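I've been comparing grippers for 3 months now, and I'm tired of foam blocks. Every arm looks great with a foam block! Jeptoo Mushi and I ran the Javiment two-finger and the soft one from Trarkora side by side, and both passed everything on our bench.

So my new test is the litter box.

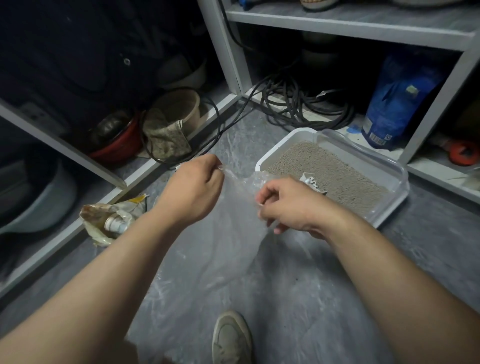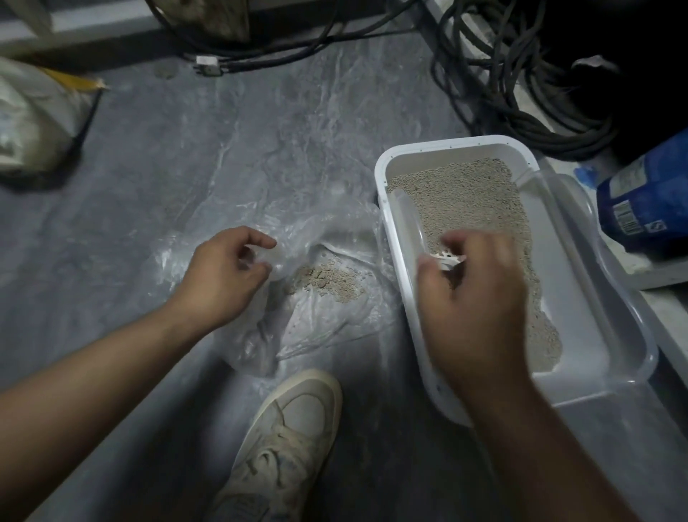
Bare hands, thin plastic and cat litter.

A floppy bag has no good place to grab, and litter shifts under the scoop. I'd take 4 tries at that over 16 perfect block lifts (and yes, Jeptoo thinks I'm being unfair to the soft one).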